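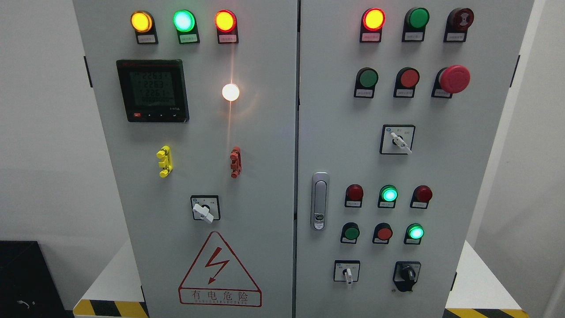
I teach robots to read control cabinets, and it's a harder job than you might think! A control cabinet is a big metal box full of electrical stuff, and the outside is where people look to find out how things are going. When you look at these two doors you probably get the idea pretty fast. Lights, buttons, switches, a little gray screen with numbers on it. And you'd spot the yellow triangle-type thing, wait, no, the red triangle with the lightning bolt, and you'd keep your hands to yourself. (Good. Please do that with every cabinet you ever meet.) A robot doesn't get any of that for free. It gets a grid of colored dots from its camera, and that's all.

So how do you teach it? With lots and lots of pictures. In January our team at Jondamik started a collection we call Gernadura, and by now it has 2,000 pictures of cabinet doors in it. For every picture, a person sat down and marked each light and wrote "on" or "off" next to it. It's a bit like coloring by number, only slower, and with more snacks.

Then the robot program, which is named Brunia, gets to study. It looks at a picture, makes a guess, and checks the guess against what the person wrote. Wrong? It changes itself a tiny bit and tries the next one. Then the next one. You learned to catch a ball sort of the same way, by missing it a lot.

Now comes my favorite part, the test. We kept 516 pictures hidden the whole time, so Brunia had never seen them. Why hide them? Well, if your teacher gave you the answers to a spelling test the night before, a perfect score wouldn't tell her much about your spelling! Same with a robot.

Brunia got all but 24 of the hidden pictures completely right. I was so happy I ran down the hall. Then I came back and looked at the 24, which is what you're supposed to do, and most of them had the same problem: glare. A really bright light can smear a streak of color down a shiny door, and Brunia thought the streak was part of a lamp. Red lamps fooled it, too. A red lamp that's off is still red, so you have to look for the glow.

Our fix is to let Brunia look up to 3 times, moving its head a little between looks. Streaks tend to shift when you move. Lamps stay put on the door. We're trying that out now at the Egilsson lab and I don't know yet if it'll work.

Want to try it yourself? Shine a flashlight at a shiny spoon, then move your head from side to side and watch where the bright spot goes.

12 Dec 2023

Print this page | E-mail this to a friend
Shares: 3 | Comments: 0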